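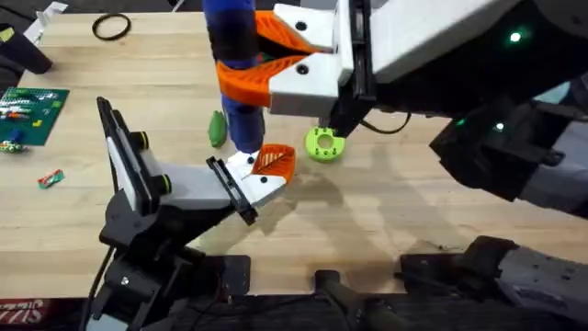
Two-arm tabletop station with soft orange fingers, seen from the fixed camera.

Category: Data Collection > Two-Arm Stations > Kosema Bench Kit

I've been running the Kosema Bench Kit pretty much daily since September, and when Asmaa Belhaj asked me to write the page for it, I said yes before she finished the sentence. So this is the long version, from a person who uses the thing. The spec sheet is a separate download, and it's fine, but it won't tell you what you want to know before you spend the money.

What you're buying is a station for recording people doing small jobs through a pair of robot arms, so that a learning system has something decent to learn from. You get the arm mounts, the camera post, two sets of soft fingers (the ribbed orange ones), the cabling and a license for Seleleck, our recording software. The arms themselves are extra. Lots of labs already have a pair they like, and we'd hate to make you buy two more. Bring your own table too! Mine is a wooden one and it's held up great.

My favorite part is how little setup there is between takes. You start an episode, do the job, stop, mark it keep or toss, and go again. Seleleck saves the joint positions, the gripper openings and the video on one clock, and if a stream drops out it flags the episode right there on the screen. On my last big project I kept 3,108 episodes and tossed 196, and most of the tossed ones were me getting sloppy before lunch. Each one I threw out has a note attached, so when Shengli Feng went to train on the set he could see what had gone wrong and pull a few back in.

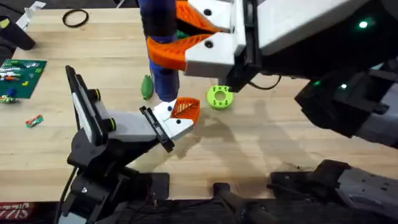
Handling long objects is where I spend most of my practice time, and it's the job I'd give any new operator first. You have to think about both ends at once, and you have to decide which arm is doing the holding and which one is coming in to help. With the tall blue cylinder held nearly upright in the right arm's fingers and the left fingertip pointing up underneath it, there are a bunch of sensible next moves, and I want examples of all of them. Same goes for the clutter. I leave the lime-green disc and the green toy vegetable lying close by on purpose, so the recordings include stuff a policy has to leave alone (or work around, if you're feeling mean).

The soft fingers deserve a plug. They bend around whatever you're grabbing, which makes them forgiving when your angle is a bit off, and as an operator you're going to be a bit off all day long. They do wear. Check the ribs for splits at the start of a shift, and swap both fingers on a gripper together so the grip stays even. Two screws, a couple of minutes, done.

A few gripes, so you don't think I'm on commission. The cables want to be tidied more often than I want to tidy them. The camera post needs to be tightened hard, and if it gets bumped you should run the calibration again before recording anything you care about. Also, the keep and toss keys are right next to each other on the default layout. Adesuwa Balogun moved hers on day one and I should've copied her.

Storage comes up in every call I take. Seleleck writes to a local drive first and copies over when you're idle, and you can cap a session by length or by count. I cap mine at 60 episodes and then get up and walk around. The license covers 2,000 hours of recording a year on one station, and you can move it to another bench whenever you like. Exports go straight into Giteo if that's what your training people use.

Orders and questions about fitting your own arms go to Toon Vanhove. Send him the bolt pattern of your base plates and the size of your table, and he'll tell you which mounts to get.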